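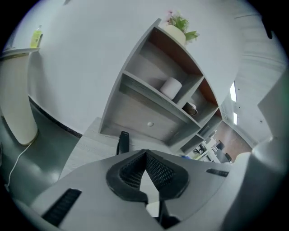 A gripper at work by the shelves, Brevstead office.

About Calorwood

We teach grippers to pick things up. Short version. Longer version – we're a small robotics outfit in Brevstead, started by Noura Sfeir and still run by her, and most of what we do is collect good handling examples and turn them into something a robot arm can use. Mugs, rolls, cloths, bottles. Household stuff. The boring objects are the ones customers ask for.

Open day

Every June we open the doors. Last time 132 people came through on a Tuesday, doors at 2, and we ran out of name badges pretty fast. Thanks to everyone who waited. Format is the same each year: quick hello from Noura, then straight to the demo, then you get a turn. No slides. Well, one slide.

The demo is people with handheld grippers doing ordinary jobs in an ordinary office. Shelves, desks, a potted plant. You hold the tool, you close it on the thing, you move the thing.

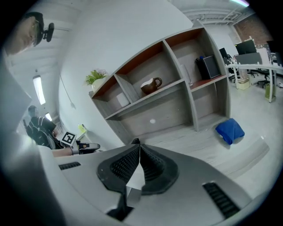
Most visitors get the hang of it in a few minutes. Kids quicker. The square black-and-white markers are for tracking, so please keep your fingers off them – we do say this at the start and we will say it agian. Wearing a harness is optional for guests. Flat shoes are a good idea.

Questions we got a lot last time: yes you can bring your own object, no it can't be a cat, and yes the software side is ours too. It's called Nevosine. 340 recorded tasks in the library at the moment, and the target for next year is well past that.

Who we work with

Mainly Khasawneh, the warehouse people across town, who took our first fingertip pads and sent back a very long list of complaints. Good list. We fixed nearly all of it. Also a couple of schools, for shorter visits – groups up to 12, mornings are best, teachers come free (so does everybody else).

Visiting

Open day places are capped at 300 now, we moved to all-day slots. Sign up thru the contact page and put your group size in the message. Parking is round the back, past the loading door. Coffee's on us. For anything else ask for Noura at the front desk, or just ring the bell twice.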